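Can a director just send someone else to a board meeting?
Small business > Companies and directors > Family companies

tinditz_jnr
Family company, Pty Ltd, set up by my grandparents to own a cold store and the block it sits on. I'll call it Clorkus Holdings, as that's its name and anyone who'd recognise it already knows all this. There are 2000 shares on issue, my side of the family has 1000, and you can guess where the other 1000 live.

My uncle is a director. Since June he has stopped coming to board meetings and sends my cousin, who sits in his chair, eats his share of the biscuits and votes. At the last one my cousin voted against replacing the compressor, which is 29 years old and sounds it. The minutes record him as "present for". Present for what, I asked. Apparently that was out of order.

Is this allowed? We do have a constitution, in a Skudau Storage ring binder, with a page missing.

skudau_road
Families and money, mate. Ours went the same way over a boat. Get it in writing and don't have the meeting at anyone's house.

ledgerandlamb
Possibly allowed, but probably not the way they're doing it. What you're describing is an alternate director. Under the replaceable rules in the Corporations Act, a director can appoint one with the other directors' approval, and the appointment has to be in writing. Your constitution may displace those rules, so read it first, then worry about the missing page. If nobody kept a complete copy, try whoever set the company up. Accountants keep everything except appointments.

If there was a proper appointment, your cousin can vote when your uncle isn't there, and ASIC should have been notified. If there wasn't, your cousin is a guest with opinions. Whether the compressor vote stands depends on the numbers without him and on what else your constitution says, and that's one for a solicitor — an hour of advice is cheaper than a freezer full of warm prawns.

In the meantime, at the next meeting ask the chair to table the written appointment, and have the request minuted. Do it politely. With shares split down the middle you can't outvote anybody at a general meeting, so being the reasonable one is most of what you've got.

vashisht_books
Agree with the above. Also check whether the chair has a casting vote. Ours did and it was the only page anyone had ever read.
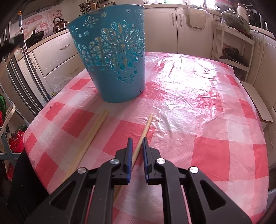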